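The Plindwood Bible Atlas Kit: a lot of box, not enough map

6 min read

14 comments · 31 shares

I have been teaching an adult class on the prophets for long enough to own more Bible atlases than I need, so I came to the Plindwood kit with my arms folded. It costs $199. For that you get a hardback atlas, a set of fold-out wall maps, a time line and a study guide, all in a slipcase that is nicer than some of my furniture.

The maker claims 2973 place entries in the index. I didn't check them all. I did check the ones I was teaching that month, which were the cities in Amos 1 and 2, and the results were mixed. Gaza and Ashdod are handled well, with a decent paragraph each on what has been dug up and what hasn't. Gath gets a confident red dot and one sentence. Older books were more careful about Gath, and a reader deserves to hear that its location was argued over for a long time. Teman gets a dot too, though the name may well refer to a region, and there is no question mark anywhere near it.

That is my main complaint. The maps are too sure of themselves. The route of the Exodus is drawn as one thick line, with the other proposals pushed into a note on page 457, where no student of mine will ever find them. If you are going to print a line across the Sinai, print three or four and label them.

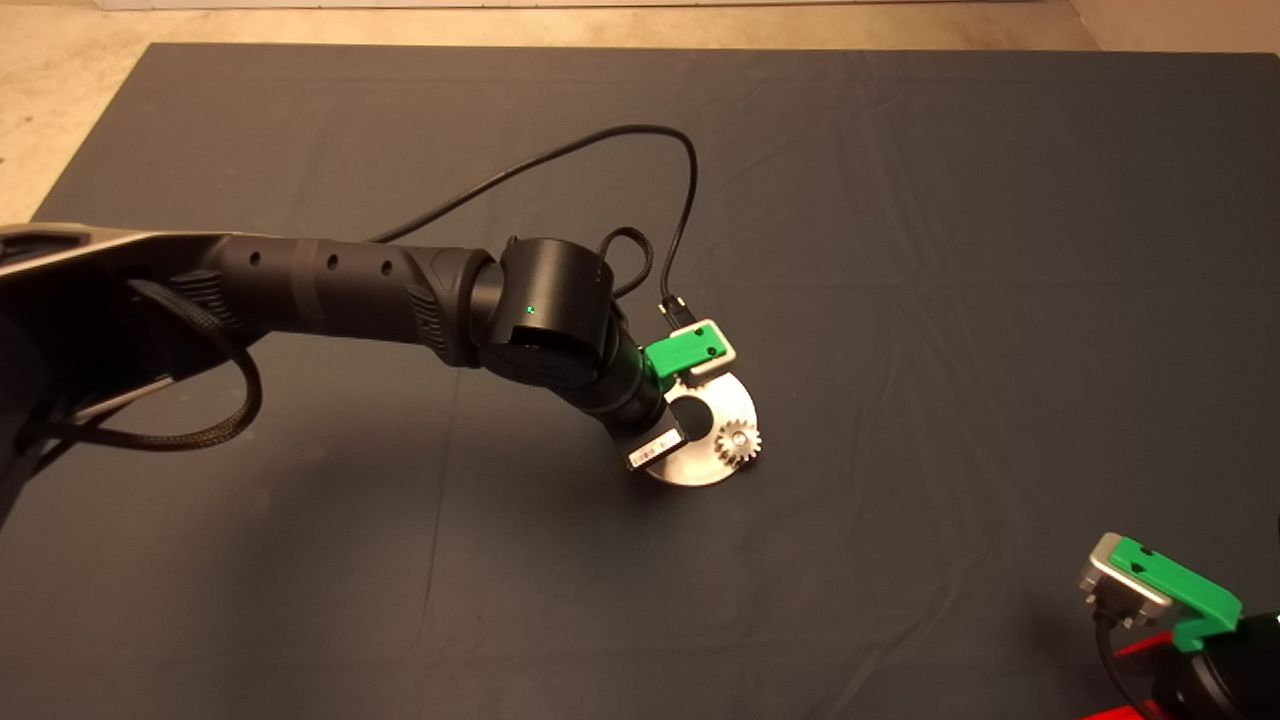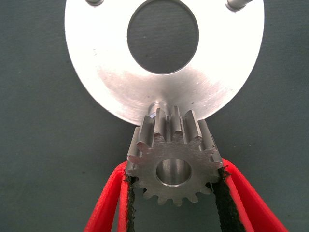

The fold-outs are the best part. The Assyrian campaigns map is clear from the back of a room, and the colors still make sense to someone who has never heard of Tiglath-pileser. I used it for two weeks on 2 Kings 15–17 and it saved me a lot of chalk. The paper is thin at the folds, though, and I'd expect it to tear in a few years.

The study guide is padding. Around 300 questions, most of them of the "What do you think Jeremiah felt?" type, with very little asking anyone to look at the text and the map together. The old Etomura atlas had a plain workbook that did this far better, and you could photocopy it.

The Bianchini is the obvious competitor. It has fewer maps and an ugly cover, but it marks doubtful sites with an open circle and gives its sources at the bottom of each page. The Skandside is cheaper again, and fine if all you want is Paul's journeys.

Buy the Plindwood if you teach a big group and need something on the wall. For your own desk I'd get the Bianchini and put the difference toward a good commentary on Kings.

Was this review helpful? 22 people said yes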